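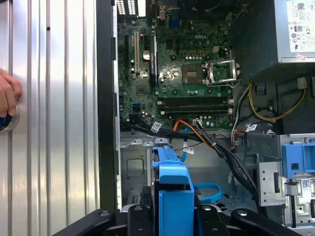 Figure 1. Wrist camera view over the opened tower, with the fingers either side of the blue drive caddy.

Week 6 handout: Gathering examples for the disassembly task
Sep 11, 2025
Prepared by Rowena Rivera

These notes go with the practical in the Rodside lab. Read them before you come in. The first part covers what an example is and how we lay out the task. The second part covers how to drive, how to label and what to throw away. You will need the labelling sheet as well, which is on the course page.

1. What we are collecting

The learning system for this unit is trained by imitation. It is given recordings of a person driving the arm through a task, and it learns to produce the next movement from what the cameras see and where the joints are. It has no parts list for a computer and no rule that says a caddy comes out before a cable is unplugged. Whatever it knows about order, grip and speed has to be in the recordings.

One recording of one attempt is called an episode. An episode contains:

- the wrist camera stream
- the fixed camera streams
- joint positions and gripper opening, logged at each time step
- the commands sent by the operator
- a line of text saying what the task was

All of these share one clock. If a camera drops out partway through, the episode cannot be used, even when the driving was good. Check the stream monitor before you start and again when you stop.

The two kinds of view do different jobs. A fixed camera shows where the arm is in relation to the case and the fixture plate. The wrist camera shows the last few centimetres, where the fingers meet the part. Last year's group trained once with the wrist view left out and the arm reached the right area every time, then closed beside the caddy. They trained once with the fixed views left out and the arm did well when it started near the case and poorly when it started from anywhere else. Results for both runs are in the Halász folder.

2. The task and its pieces

The full job is to take parts out of a desktop tower lying on its side. That is too long for a single episode. We cut it into short tasks, each with a clear start and a clear finish:

a. Reach into the drive area and grip the caddy.
b. Lift the caddy clear of the case.
c. Move it to the set-down point and release.
d. Pick up a memory module and place it in the fixture.
e. Return to the rest pose.

Tasks a and b may be recorded together if the operator does not pause between them. Keep the rest apart. When you write the text line, name the part and the action in plain words: "lift the hard drive caddy out of the case". Do not write "do step b". The text line goes to the model as written, and a letter means nothing to it.

Decide before you press record where the task ends. For a lift, the end is when the lowest edge of the part is above the highest edge of the case and the arm has been still for two seconds. 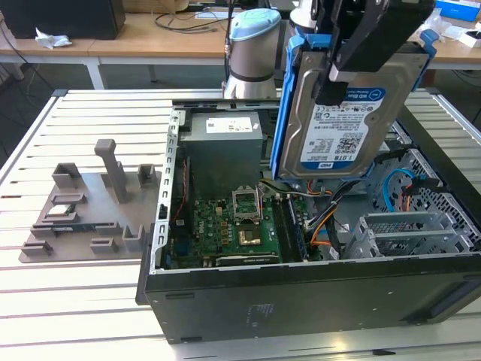
Holding still at the end matters more than students expect. If you stop recording while the arm is still rising, the model has no example of what finished looks like, and at run time it tends to keep drifting upward. Two seconds is enough. Ten seconds is too long and fills the set with frames in which nothing moves.

The grip also needs some thought. The caddy can be held in several ways, and people settle into their own habits without noticing. If one operator always grips high and another always grips low, the model may aim for a point between the two and catch neither. Agree on a grip with your partner before the session and write it on the sheet. If the agreed grip fails and you have to change it, change it for both of you and start a new batch.

3. Driving

Drive at a steady pace. Fast driving blurs the wrist camera. Very slow driving produces long runs of almost identical frames, and the model learns to hesitate.

Come in from above where you can. The walls of the case hide the fingers from the fixed cameras if you approach low from the side, and cables are easier to catch that way.

Cables are the main source of trouble. They do not return to the same shape after being pushed aside, so each reset gives you a slightly different layout. We want some of that variety. We do not want a cable under tension. If one pulls tight against a finger, stop, back off and mark the episode as failed. Do not try to save it by tugging.

If you miss the grip the first time, you may open, correct and close again inside the same episode. This is called a recovery, and it is worth having. A set made only of perfect attempts leaves the model with nothing to go on once it is slightly off course. Mark recoveries in the notes column so they can be counted later. Do not fake them. A staged miss looks different from a real one — the operator already knows where the correction will be.

4. Resetting

One person drives and one person resets. Swap after each batch. The resetter puts the part back, moves the cables into a loose arrangement and then calls "clear" with both hands off the table. The driver does not touch the controls until the call has been made. The same rule holds if the resetter is only steadying the case or shifting a panel.

Between episodes, change one thing by a small amount. Slide the case a little, turn it a few degrees, or start the arm from a different pose. Do not change the lighting, the case position and the start pose all at once, or we will have no way of telling which one caused a drop in success.

The fixture plate stays where it is for the whole batch. If it gets bumped, put it back against the stop and write the episode number down.

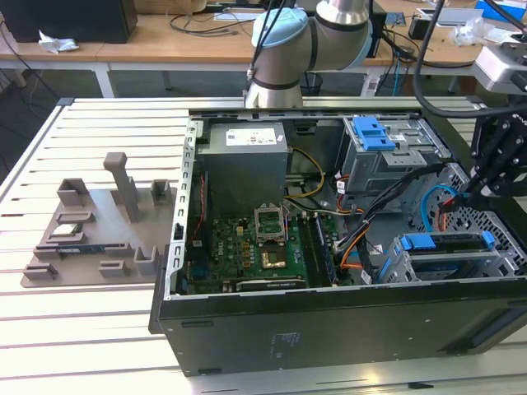
Figure 2. Fixed camera view of the same bench. The fixture plate is to the left of the tower and the gripper reaches into the case near the drive bays.

5. Looking through what you have

At the end of the session, play back every episode at double speed. Two people should watch. You are checking four things: all streams are present, the task matches the text line, the ending is held, and no hands are in view while the arm is being driven. Hands at the edge before the first movement can be trimmed off. Hands in the middle of an episode mean it is rejected for training, and you need to tell me as well.

Give each episode one of these labels:

Good — the task was finished cleanly.
Recovery — the task was finished after a correction.
Failed — the task was not finished, but the recording is complete.
Reject — a stream is missing, the text is wrong, or someone reached in.

Keep the failed ones. They are left out of the imitation set but are used in week 9, when we train a small classifier to tell a finished task from an unfinished one. Rejects stay on the disk until marks are returned in November and are then deleted.

The shared set from earlier groups holds 683 episodes after review. Each pair is expected to add 33 that are labelled good or recovery. If you are short at the end of your booking, hand in what you have and say so on the sheet. A smaller batch with honest labels is more use to the next group than a full one with doubtful labels in it.

6. Splitting the set

Do not split by frame. Neighbouring frames in one episode are nearly the same, and if some land in training and some in testing, your test score will be far too high. Split by episode at the least. Splitting by session is better, as the cables, the case position and the operator all change from one session to the next. For the report, hold out all of one session and train on the others.

State clearly which session was held out. Also state whether the driver in that session appears anywhere in the training part. A model can do well on a familiar driver's habits and badly on a new driver's, and the marker will look for this.

7. To hand in

- the labelling sheet, filled in for every episode including rejects
- one paragraph on the grip you agreed on and whether you kept to it
- one paragraph on a failed episode, with the time at which it went wrong and what the wrist view shows at that point
- your split, as a list of episode numbers

Hand in one copy per pair. Bring a printed copy of the sheet to the tutorial, where we will swap with another pair and relabel ten of each other's episodes. Expect some disagreement over recovery and failed. Write the disagreements down, as we will use them to tighten the wording for the next batch.

Related handouts
Week 4: Camera placement and calibration
Week 5: Driving the arm safely
Week 7: Training a first policy on the Zusbridge cluster
Week 9: Telling finished from unfinished
Pillex labelling tool: short guide

Course contact: Rowena Rivera, Rodside lab | Copyright remains with the author | Back to top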